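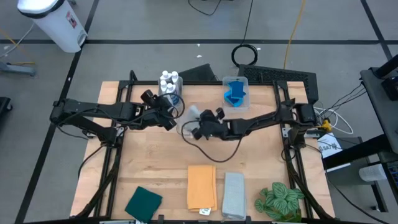
A Place for the Cloth: On the Care of Shared Tables

The shared worktable is among the most heavily used pieces of furniture in any institution, and among the least considered. Chairs are specified, lighting is measured, and storage is budgeted to the shelf. The table is bought once, put in position, and left to the habits of whoever arrives first. It is the view of this office that the table deserves a policy of its own, and that the policy should begin with the small articles kept on top of it.

The ordinary contents of such a table are modest. A few cloths, a towel, a clear tray of white bottles, a plastic cup, perhaps a potted plant at one corner. None of these is costly and none is difficult to put away. Yet the greater part of the complaints received by the Clanditz building office since October has concerned articles of this kind: a cup left in the middle of the work surface, a cloth used for one purpose and then for another, bottles returned to the wrong room.

The usual response has been to clear everything. Under the bare table rule, which several departments adopted after the Zultov annex opened, all supplies are removed to a closet at the end of each day. The rule is easy to write and easy to inspect. It has also produced tables that are wiped less often than before, for the plain reason that the cloth is down the hall. A person who spills a little water at eleven in the morning will not walk to a closet and back. A sleeve will be used, or the water will be left.

This office therefore favors keeping a limited set of supplies in the open, on the table, in fixed positions. The front edge is the natural place for textiles. Cloths laid side by side along it can be reached without leaning over anyone's work, and a missing one is noticed at once. They should be folded, although no great precision is required. A cloth lying at a slight angle is still a cloth in its place, and supervisors who spend their mornings squaring corners are attending to the wrong thing.

Color is a more serious matter. Where a dark green cloth, an orange cloth and a light gray towel are kept together, staff can be told once which is for surfaces, which is for equipment and which is for hands, and they will remember. Where three white cloths are kept together, no amount of signage will help. The current purchasing agreement with Joma allows departments to choose their own colors at no added charge – a provision that has been used by only two of them. The manufacturer's tag should be left on, as it carries the washing instructions and the laundry asks for it.

Bottles belong at the back. They are handled less often than cloths, and when they are knocked over they should fall away from the person seated at the front. A tray is strongly preferred to loose placement. It can be lifted in one motion when the surface is to be cleaned, and a clear one permits the contents to be checked without being disturbed. Bottles in plain white plastic present a known difficulty, and each department should see that they are labeled individually. A label on the tray identifies the tray only.

The question of the plant has drawn more correspondence than any other. Halfdan Lauritsen, writing for the facilities section, holds that a living plant has no place on a working surface, and points to the annual replacement figure of 3,380 as an expense without a purpose. His concern is reasonable as far as it goes. A pot set in the middle of a table is an obstruction, and a neglected plant is worse than none. At a front corner, however, a small plant with patterned leaves takes up very little room, and it has an effect on conduct that the figure does not capture. People tend to put things back more carefully around something that is being looked after. The Þrastardóttir reading room has kept plants on its tables for 20 years and has never needed a bare table rule.

Cups are the remaining difficulty. An open cup with no fixed position will drift to the center of any table, where it is in everyone's way and belongs to no one in particular. Departments are asked to assign the cup a place beside the tray, or else to remove cups from the shared surface altogether. Either arrangement is acceptable to this office, provided that it is written down and that new staff are shown it on their first day.

Comments on the draft policy will be received in writing until Mon 13 March.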